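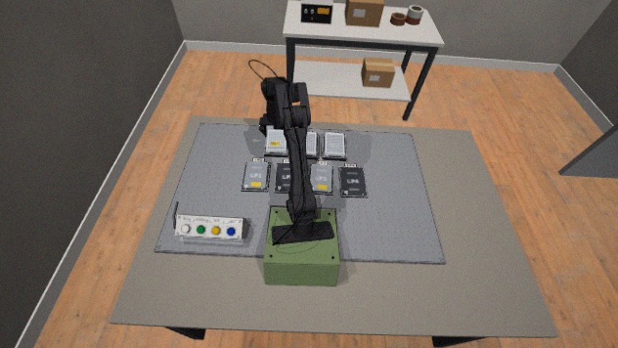
The arm, the plates, and four buttons I would not trust myself with.

I promised in July to stop writing about when a robot will do my dishes, and I lasted until Friday. What set me off is lab work, which is housekeeping for people with better degrees. You move a plate from one spot to another, you put a lid on, you try not to bump anything. The folks at Pramanik have been simulating exactly this, and I've spent 2 evenings looking at their renders when I should have been folding towels.

Lab plates are a gentle place to start. They're all rectangles, and every one has a labeled parking space. My kitchen in Biltville has 29 plastic containers and, by my last audit, 6 lids that fit.

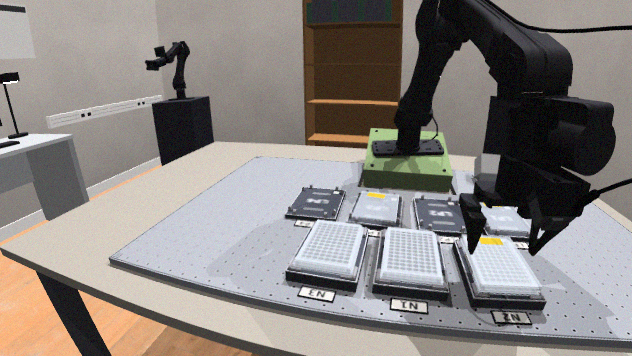
Obaidul Chowdhury wrote in to say that I have it backward, that a dull job with fixed spots is the only kind worth handing over, and that if I want help I should put labels on my shelves first.

Fine. I priced a label maker. I also priced a secondhand arm from a dealer in Sulton, who wanted about $2000 for it with no gripper, so it could have waved at the dishes.
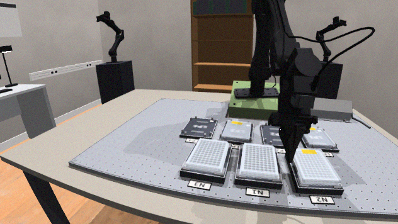 I still think the kitchen is years off. A shop floor is closer, at least the parts where somebody has already bolted everything down and decided where it goes. A sock has no such discipline. I'll report back when a machine can find the second one, and until then the towels are on the chair, where I left them.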